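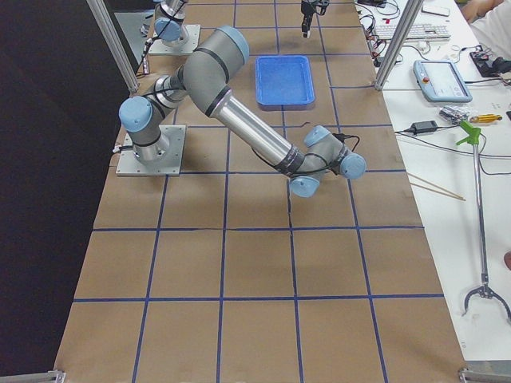
Two-arm test table with gridded work surface and tray.

Call for participants: Household Chore Benchmark, second round

Sotley is looking for 50 adults to take part in a study on whether machines can yet do ordinary household chores. The programme covers tidying, sorting and table clearing. Participants complete short tasks by hand, then score recorded attempts by a pair of arms at the same tasks.

What you will do

Attend one session of 2 hours at our Tolby site. You will move small objects between marked cells and a tray at your normal pace, then rate machine trials for placement, hesitation and recovery from error. First-round raters disagreed most about hesitation – the scoring sheet has been rewritten.

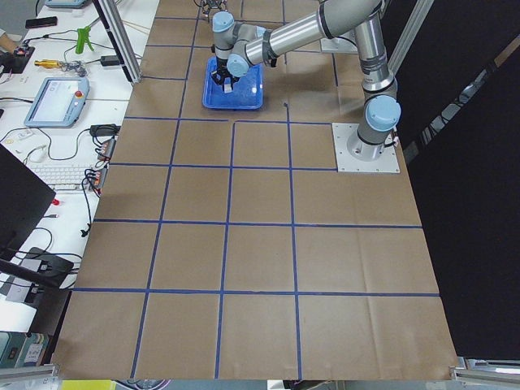
Who can apply

Applicants must be 18 or over, have normal or corrected vision and do at least 3 household chores a week. No technical background is required. Employees of Gernulden, which supplies the analysis software, are not eligible.

Payment and sessions

Participants receive $200 on completion. Sessions run on Tuesday evenings from March. Travel is not reimbursed. To apply, send your name and preferred start time through the Sotley enquiries page, quoting Bragança.

Comments
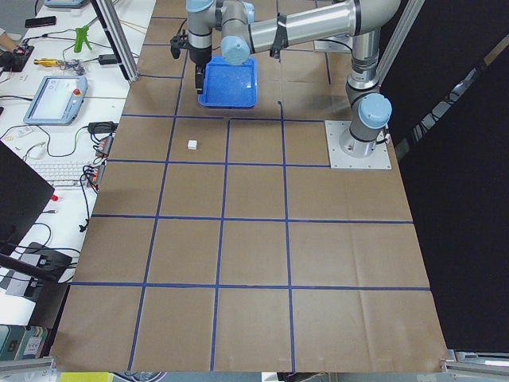

A first-round participant writes: I scored the machine trials low on recovery. Placing one object is fine, but my kitchen bench never has just one object on it. Will this round include clutter?

Sotley replied that cluttered layouts are planned for the later sessions.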